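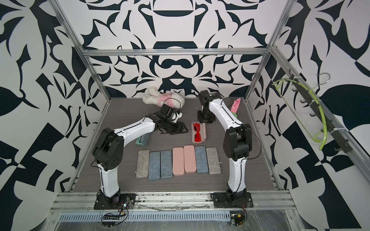

I passed my overhead crane test! Two years of watching other people move the heavy stuff at Oltberg and now I get to hold the pendant myself. I've been grinning all weekend.

For anyone new here, I work in the stamping shop, where the dies come out of the presses and go off to the racks at the far end. Until now I was the person who stood around waiting for a crane operator to be free, and on a busy shift that can be a long wait.

The course was at the Elwood training center and cost me $340, which the company pays back if you pass (so yes, a little extra motivation). Mornings were classroom. I expected to be bored and I really wasn't! Sling angles are fascinating once you see the numbers. The same load puts far more tension on a sling at a low angle than it does hanging straight, and I had been eyeballing that for ages without understanding it.

Our instructor was Sevim Baysal, who ran a gantry crane at the Gronow yard before she started teaching. She made us inspect every sling and shackle before each lift, even when we had put it down five minutes earlier to get coffee. By the second day I was doing it without thinking.

The practical was the part I was nervous about. You pick up a steel block weighing 1,841 pounds, travel it around a marked course, and set it down inside a painted square without letting it swing. My first practice run was terrible. The block swayed, I chased it with the buttons, and it swayed more. Sevim told me to let go, wait, then move the trolley with the swing - small taps, eyes on the load. It clicked on the fourth try and I actually yelled.

The written test was easier than I feared, though I mixed up two of the hand signals and lost points. Emergency stop is both arms out, palms down, swinging back and forth. I won't forget it again.

My first real lift is Tuesday, a small die, with my lead standing next to me. I already bought new gloves.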